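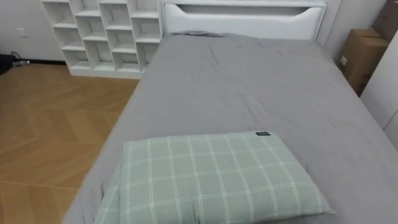 Page last changed: Monday, August 14, 2023

Stekmont Two Homes Calendar
Wall calendar for children who live with mum and dad in turns

Item number 440
In stock, sent within 4 working days

When parents live apart, the question a child asks most often is a simple one: where do I sleep tonight? Adults keep the plan in a telephone or in their head, but a child of five or six cannot look there. The Two Homes Calendar puts the plan on the wall, at the height of the child, in colours that he or she has chosen.

The calendar is a metal board with 31 squares, one for each day of the longest month. Each square takes one house magnet, and a smaller magnet can be put beside it for school, swimming, the dentist or a visit to grandma. The child moves a red ring from one day to the next, in the morning or before sleep, as the family prefers.

We sell it in pairs. One board hangs in the first home and one in the second, and both show the same month. We were asked many times to sell a single board for a lower price, and since March this is possible, but please think about it before you order. In our experience a child who has the board in one place only begins to ask the old questions again in the other place.

What is in the box
2 metal boards, white, with rounded corners
2 sets of house magnets in six colours
2 sets of small picture magnets, 34 in each set
2 red rings
8 screws and 8 wall plugs
Booklet for parents, in English and German

Size and weight
One board measures 60 cm by 44 cm and weighs 1.9 kg. The magnets are covered with soft plastic and can be cleaned with a damp cloth. The calendar is made for children from four years. The small magnets must be kept away from younger brothers and sisters.

How to begin
Fill in the first month together with your child, and if it is possible with both parents in the room. If this is too hard at the moment, one parent can do it and send a photograph to the other. Let the child choose which colour belongs to which house. Please do not correct the choice, also when your house becomes brown.

Put only days on the board that are certain. A weekend that is "perhaps with dad" should stay empty until it is decided. Kerstin Görtz, who wrote the booklet, worked for many years with families after separation, and she gives this advice a full page. A child can live quite well with an empty square, but a promise that is taken off the wall again is remembered for a long time.

If the plan must change because somebody is ill or must work, tell the child first and move the magnet afterwards, together. Some parents move it in the evening when the child sleeps. The intention is kind, but then the child stops trusting the board.

What the calendar is not for
It is not a place for messages between parents. Please do not write on it about money, late arrival or forgotten shoes. For this you have the telephone, or a notebook which travels closed in the bag.

From our customers
"My daughter is six and in the first weeks she checked the board before breakfast every day. Now she sometimes forgets the ring for three days and I take this as a good sign." – Fatemeh Dehghan

"Good boards, strong magnets. The screws were too short for our old wall and I had to buy others. My son asked for a magnet for the dog, and there was none." – Usman Pirzada

The dog and the cat are now part of the picture set. If you have an older set, write to us and we will post them to you without cost.

Spare parts
House magnets, one set
Picture magnets, one set
Red ring, single
Booklet, printed or as a file

Returns
You can send the calendar back in 31 days, also when the box was opened. The magnets should be complete. For questions about an order, or about a board that arrived with a damaged corner, please write to Lizelle Mahlangu in our customer service and give the item number.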